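Amum Retaining Wall and Footpath Repairs: Progress Report to the Okar Fund
Submitted by Gholamreza Asadi, project lead, 12 August 2019 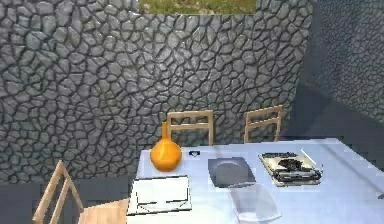
Rendered view: gray cobblestone walls meeting at a corner, with a strip of grass and earth above.

Work since the last report has centered on drainage and on the lower footpath. The trench behind the north wall is dug and lined, and the outlet pipe has been laid as far as the lane. We lost 17 working days to rain and to a late gravel delivery. Four of the weeks in the original schedule had no slack in them, so the planting will move to September.

Stone supply is no longer a concern. Adis delivered the second load in full, 115 tons in all, and the crew has sorted it by size at the yard. A small part was too soft for facing and will go into the backfill.

The footpath is open again between the school gate and the Mazandarani bakery. The upper section stays closed until the handrail is fixed. Two residents asked for a lower step at the bakery end – we have agreed to this and can cover it from the existing budget.

Staffing is unchanged at 7 on site. Up to 2 trainees will join for the pointing work, paid from the training line you approved in the spring.

Spending is slightly under plan. The gap comes from equipment rental, which was billed late and will show in the next statement. We are not asking for extra money, but we do ask to move the unspent survey allowance to drainage. The form is attached.

Still open:
Written permission from the district for the outlet at the lane
A price for the handrail – one quote received, one pending
Your comments on the revised schedule

The next report will cover the handrail, the pointing and the first planting.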